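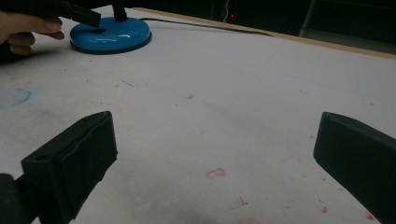

Zandlow White Table Covering, after 9 months of use

Jan 21, 2026

Search reviews Search

I bought the Zandlow covering for my work table last March. Before this I worked directly on the table, and I was always afraid to damage it. I repair small things and I also write a lot by hand with markers, so my table does not have an easy life. I paid 24 dollars in the Kirance shop in Mindonthorpe, for the large size.

First the good points. The color is a light gray-white, and for me this is the best part. A small screw or a piece of dark thread is easy to find on it. In the evening I work with one lamp, and the white gives back enough light that my eyes are not tired. I also like that it is plain. I looked at the Lương covering before, but it has a printed grid, and I find a grid disturbing when I try to read a small label.

It was simple to put on. I left it flat for one night with books on the corners, then I fixed it the next morning. The instructions are 2 short pages and I understood everything.

Now the cleaning, which I must describe more strictly. The seller writes that marker "wipes away in seconds." With pencil I agree. With red marker I do not. I have a letter B on mine, now a little smeared, and other red marks and pink specks near it. I tried dish soap, then window cleaner, and the red became only paler. Blue is not much better: there is a faded blue ring on the left side and one small blue spot closer to the middle.
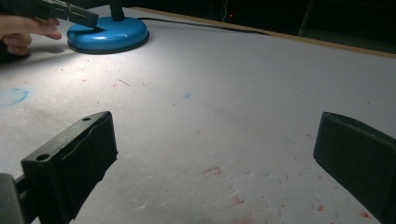
The second weak point is that the surface does not stay completely smooth. There are faint wrinkles and small dents, and under the lamp they are more visible than in daylight. When I write on a single sheet of paper, I sometimes feel them under the pen. I put a notebook under the paper and then it is fine. For somebody who makes careful drawings, I think it would be annoying.

I wrote to the seller about the marker. They answered politely after some days and offered me a discount for a new one, but I did not use it. The old one still does its job, and the table under it has no new scratches.

Would I buy it again? For repair work and sorting small parts, yes. For children with markers, or for a table that guests will see, I would look for something else. My rating is 3 from 5.

Related reviews
Kirance Clamp Lamp, short arm
Lương Grid Covering, medium
Zandlow Parts Tray, set of 2
Best markers under $9
Kirance Label Box, 200 pieces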